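**Is the Sarkwood arm kit any good for kitchen jobs?**

*posted by prossidepete, 31 Dec 2018*

Thinking of treating myself to the Sarkwood tabletop kit, mostly for weighing and pouring when I bake. Does it cope, or is it a toy?

**omness_fan**

No idea about baking but mine came quickly. Get the Omness one, it's cheaper!

**flourybench**

I've had mine since early December (£400 with the wrist camera) and I like it, with grumbles. Lifting is fine up to 600 g, and the manual is dreadful. 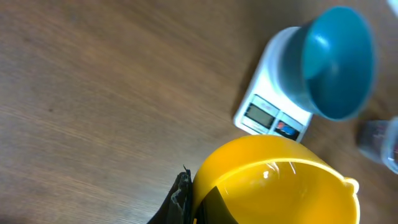

Weighing was the first job I set up, and it took me a whole weekend. Go for plain, bright bowls like my teal one on the scale and the yellow one with the spout – it finds those far more easily than clear plastic, and bottles still confuse mine. Start it slow, too!

**bramblejam**

What flourybench said. Buy the spare grip pads.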